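Progress report to Gronedine, February
Prepared by Upendo Okoth, floor operations, Drinora assembly shop

You asked for a plain account of whether the two-arm cell is worth a second year of your money. My answer this month is "not shown yet," and I'd rather say so now than in the final report.

## What the cell did

The cell ran 143 chair assemblies this period. A person stepped in on 61 percent of them by our old log and more by the new one, so I don't trust either number until the two logs are merged. Jekum, the integrator, counts a chair as "autonomous" if nobody touches the arms. Our people count it as assisted if somebody had to straighten a part on the table first. Please ask which definition is in use whenever you see a success rate.

The wrist cameras are a smaller worry. With a finger this close to the lens, much of the view is finger, and the parts have to be found in what's left.

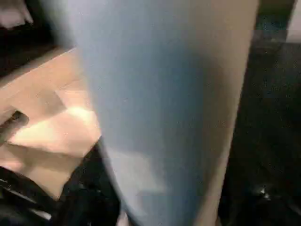

## What changed for the crew

The original proposal said the cell would free two assemblers for finishing work. It hasn't. Wafula Mohamedi now spends most of his shift laying out parts and clearing stops. He told me he used to go home with sore wrists and now goes home bored, and he isn't sure which he prefers. His job title and pay grade are the same as before, though the work plainly isn't.

Leg fitting is still where I see the least progress. The legs are long, and the threaded sockets don't forgive a bad angle. 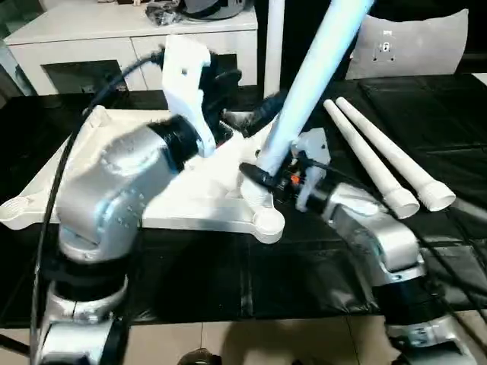 *Leg fitting: one leg held at the right gripper, two more on the table.*

Training took 11 hours per person against the 2 in the plan. The Myung manual assumes a reader who already programs arms, and none of ours do. Wafula wrote his own notes, and the night crew uses those.

## Handling the partly built chair

Jekum calls this stage solved. I'd call it slow.
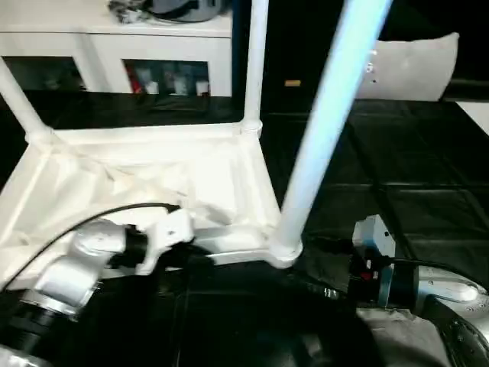 A person turns a chair over without thinking about it, and I haven't seen a fair timing of the two side by side. I have asked for one on the same chair model, with layout time included.

## Requests

- Hold the second-year decision until the timing is in.
- Release $461 for printed work instructions.
- Review the assemblers' pay grade before any more cells are ordered.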